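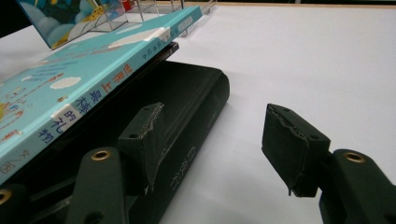

Children's picture book 世界上最棒的礼物, from the Chinese-language part of the collection.

Reading Room Project – Progress Report for June
Prepared by Zodwa Tshabalala for the Condori Fund

Summary
The sorting stage of the grant is finished and shelving has started. We have gone through 146 Chinese-language books and magazines and given each one a place on the new list. Spending is within the approved budget. The catalog is behind schedule, and we explain below what we plan to do.

Sorting
The items came to us in 15 mixed boxes, with adult and children's titles packed together. Roscoe Whitlock and Ourania Psarras emptied the boxes one at a time and sorted the contents into picture books, children's magazines, science fiction and general reading. Things that were not books went on a separate list.

Titles were the slow part. Ourania reads Chinese and Roscoe does not, so each title was typed in Chinese characters first and given an English working title afterward. The picture book 世界上最棒的礼物 is listed as "The Best Gift in the World." We are keeping both versions on the list so that families can search either way.

Shelving
We agreed in the proposal that books would stand upright with the spines facing out wherever possible. This works well for the thicker items. The science fiction titles marked 科幻世界 are easy to find by the spine. The children's magazines are harder – many have covers that tell you far more than the spine does, and thin issues lean when the row is not full. For now they share a row with the thicker books, which helps to hold them up. We would like to try face-out display for the youngest readers before ordering any more shelving. 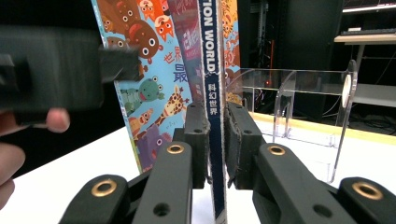
Condition
Most items can be lent as they are. Six need repair before they go out, mainly torn pages and loose bindings. Worn edges alone are not a reason to hold an item back. Leonidas Karamanlidis will do the repairs with supplies already bought from Soltex.

Catalog
Four of the 15 boxes are still to be entered in the Pimona system. Entry stopped for a time when Chinese characters did not save correctly. Thanasis Kourkoulas has fixed this and is checking the earlier records for errors.

Next period
– Enter the remaining boxes and finish the record check.
– Complete the repairs.
– Print bilingual shelf labels.
– Hold a first family reading hour on a Sunday.

Request
We ask to move the unspent part of the transport line to labels and display stands. The total grant would not change. A revised budget page will be sent separately for approval.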